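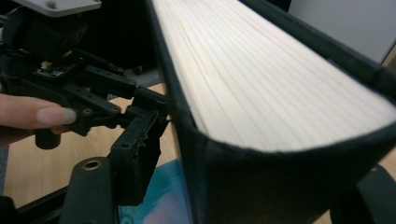
Fostutmont 213 Traditional Method Brut

Producer: Sostance
Style: sparkling white, bottle fermented
Bottle: 750 ml, crown cap during ageing, natural cork at release
Sold by: the bottle or the case of six

The Fostutmont 213 is a dry sparkling wine made by second fermentation in bottle. The number refers to the block from which most of the fruit is taken, a north-facing parcel on limestone and clay above the Fontana road. Chardonnay makes up 73% of the blend. The remainder is Pinot Noir, pressed as whole bunches and kept off the skins.

Vineyard and picking

Block 213 was planted on a low-vigour rootstock and is cane pruned. Fruit is picked by hand into shallow crates and pressed the same morning. Picking is timed by acidity, with sugar as a secondary check, and is normally finished before the still wines are started. The Pinot Noir comes from the lower rows at Dronwood, where the soil is deeper and the fruit ripens a few days earlier.

Base wine

The juice is settled cold overnight and racked to stainless steel. Each variety is fermented separately with a neutral yeast. A small part of the Chardonnay goes into old barrels that no longer give any oak flavour. Malolactic fermentation is allowed in the barrels and prevented in the tanks. Blending takes place in late winter, after which the wine is cold stabilised, filtered and bottled with sugar and yeast for the second fermentation.

Ageing and disgorging

Bottles are stacked on their sides in the lower cellar and remain on the lees for 30 months. Riddling is done by gyropalette. The neck is frozen before disgorging and the dosage is added at once. Each release is disgorged in a single batch in October and rested for three months before sale. The disgorging date and lot code are on the back label.

The current lot is 2526 bottles. Part of this is held back for later disgorging and is not offered on this page.

Technical data

Alcohol: 12% vol
Residual sugar: 6 g/l
Total acidity: 7.4 g/l as tartaric
pH: 3.08
Pressure at release: 6 bar at 20 °C
Closure: natural cork with wire hood
Allergens: contains sulphites
Fining: bentonite only; no animal products used

Tasting note

Pale lemon with a fine bead. Green apple, lemon peel and bread dough on the nose, with some hazelnut after a few minutes in the glass. The palate is dry and narrow at first and broadens towards the middle. The finish is saline, with firm acidity. The Pinot Noir shows mainly as weight and contributes little red fruit.

Ermanno Zuccaro, winemaker, recommends a tulip glass over a flute and a serving temperature of 8 to 10 °C. Below 6 °C the aroma is largely lost.

Food

Suitable with oysters, fried fish, hard sheep's cheese and plain roast chicken. The dosage is too low for most desserts.

Storage

Store in the dark at a steady 10 to 14 °C. Bottles may be kept upright for short periods; for longer storage lay them flat. The wine is ready to drink on release and will hold for four years from the disgorging date under these conditions. Once opened, a bottle fitted with a sparkling wine stopper will keep for two days in the refrigerator. Do not put bottles in the freezer to chill.

Opening

Chill fully before opening. Keep a thumb over the cork while loosening the wire, hold the bottle at an angle away from people, and turn the base slowly while holding the cork still.

Ordering and delivery

Maximum order: 14 cases per customer per release. Cases are packed in moulded card and sent by courier on a signed-for service. Someone aged 18 or over must be present to accept delivery. Breakages should be reported within two working days, quoting the lot code from the back label. Mixed cases with the Dronwood still wines can be made up on request at the single-bottle price.

Magnums are not produced in this release.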